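Biwott Sets Aside Money for Second Robot Hand, Holds Off on Third Arm

May 24, 2019

Biwott will buy a second robot hand and a set of spare finger parts this summer but will wait until next year to decide on another arm, the company told staff this week.

The plan was put together by Guilan Xu, who runs equipment planning at the company's returns and repacking site. It moves $2,000 out of the general repair budget and into a separate line for finger parts, screws and wrist cables. Until now those orders came out of the same account as pallet jacks and door repairs, and two of them were held up in March when the account ran low.

"We budgeted for the arm and we budgeted for the install," Xu said. "We did not budget for what it costs to keep a hand on it every working day."

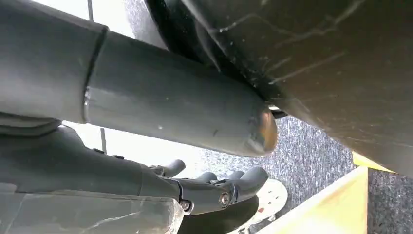
The hand itself will come from Lilloditz, which supplied the first one. Biwott also asked for a quote from Skarkura, whose hand was cheaper but would have needed a new mounting plate and a different controller license. Delivery from Lilloditz is quoted at nine weeks.

Dennis Langat, the site's maintenance lead, had asked for both the hand and a third arm. He said the arm can wait. With only one hand in the building, a worn finger joint stops the work until the part is changed - and the shop has logged 237 hours of that kind of downtime since the system went in.

The third arm would go on the Dresenska line, where large and odd-shaped returns are still sorted by people. Langat's group will keep running trials there through the fall. Xu said she wants to see those results, along with a full quarter of spending on the new parts line, before she asks for a purchase of that size.

Biwott is also looking at a service contract that would put a technician on site within seven days of a call. No price has been agreed.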